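Notes from my first proper protest
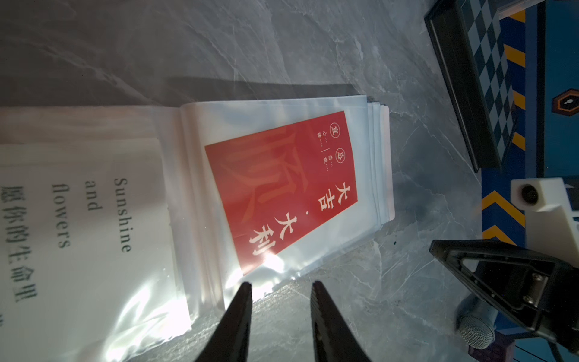 So I said back in January that I was going to stop moaning at the radio and turn up to something, and on 21st May I finally did. It was the march against the closure of the Ledier women's advice centre, and I've been meaning to write it up ever since (sorry to everyone who asked!).

If you don't live round here, the Ledier is a scruffy building behind the bus station where women can walk in and get help with housing, benefits, violent partners, immigration forms, all of it, free. I used it myself years ago when my landlord changed the locks on me. The council wants to hand the building over and move the service to a phone line run by a firm called Flitell. A phone line! Half the women who go there can't make a private call from home in the first place.

The organisers had told the police to expect 100 people. I think we passed that before we'd even left the park, and the local paper later put it at 600, so make of that what you will. I got there far too early and stood by the railings pretending to read my phone until a woman with a whistle round her neck gave me a bundle of leaflets and pointed me at the gate. That helped a lot. I'm hopeless at standing in a crowd but give me a job and I'm fine.

We went up Zerberg Street, round by the library and stopped outside the town hall. The chanting was a bit ragged at the back, where I was, and we kept coming in half a line late. Plenty of drivers hooted. One man shouted at us to get back in the kitchen and a very small girl on her mum's shoulders shouted "no thank you!" at him, and I have thought of it most days since.

Now the less cheerful bit. When we reached the steps there was a group waiting on the other side, mostly young men, and they'd obviously come for a row. Eggs first, then somebody grabbed one end of the big banner and it ripped nearly in half. One of the stewards was knocked over and hurt her wrist. The police were across the road and it felt like ages before they came over, though a friend who timed it says it was four minutes. I was shaking. We all linked arms and moved along towards the Kumarasinghe café, where the staff opened up the back room and let people sit down and have water, and I can't thank them enough for that.

I've put in a complaint about how slow the response was. If you were there and saw what happened on the steps, please write down what you remember, even if it's only a few lines, and send it to the campaign. They've had 30 statements so far and want more before they meet the police again.

The petition had 108 pages of signatures when it was handed in, and the council vote has been put back while they "consider the representations". I'm trying not to read too much into that. There's another meeting at the Ledier next month, bring a chair if you've got one that folds. I'll be the one on the leaflets again.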